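Kalgate Workshop Forum > Builds > Marker cube on a hand-held gripper

stikex_17
I am building a pair of hand-held grippers in our shared workshop. The marker cube sits on top, and I have a question about tracking. The test object is the pink mesh tray.

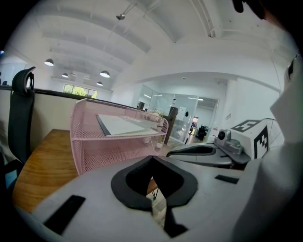
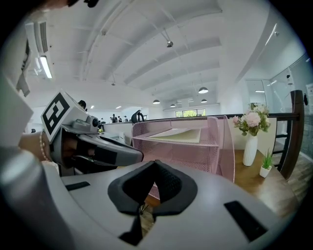
Humaira Malik
Did you calibrate the lens first? With such a wide lens, the pose jumps when the cube is near the border.

stikex_17
Yes, with 90 views. It still lost the cube in 204 of 792 frames.

Haris Soomro
I don't agree that it is the lens. I would make the exposure shorter – motion blur kills small markers.

Humaira Malik
Maybe both. Please post the error per frame.

stikex_17
I will try the exposure tonight.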